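Religion and Public Life
Week 4 handout: Liturgy, calendar and congregation

Prepared by Menaka Cassim for students at the Gollby campus

This week considers how a congregation decides which words it will say together. Students should read the set chapter before the tutorial and bring one page of notes. The Urngate parish survey, which drew 838 replies, is in the course reader from page 76.
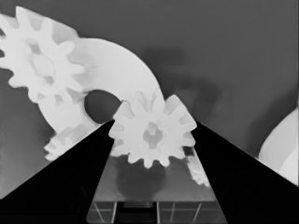

Liturgical change is usually slow. A revised service book may spend years in trial use before it is adopted, and older members often keep the former wording by heart. Zübeyde Sezer compares a settled order of service to a gear train: each part has its teeth, like those on the rim of the small white gear, and a change to one is felt in the next. Students should consider whether the comparison allows enough room for silence and spontaneous prayer.

Three terms are used throughout. A lectionary is a fixed cycle of readings. A rubric is an instruction to the leader or the people - traditionally printed in red. A response is a line spoken by the congregation. 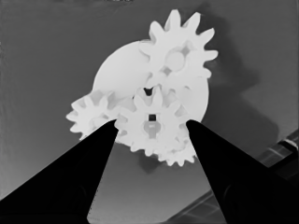 Figure 2. White gear assembly with four toothed gears and a large round disc.

Calendars raise a related question. Communities that follow a lunar year must fix their festivals against a civil calendar they do not control, and local practice varies.
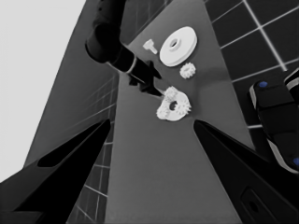 Some councils publish dates well in advance, while others wait for a sighting of the new moon. Ashraful Saha's article sets out both positions and should be read with the Gashaw lecture.

Written task: in up to 200 words, describe one change in a form of worship known to you and who authorised it. Submit by 5 pm to Gayan Wijesinghe.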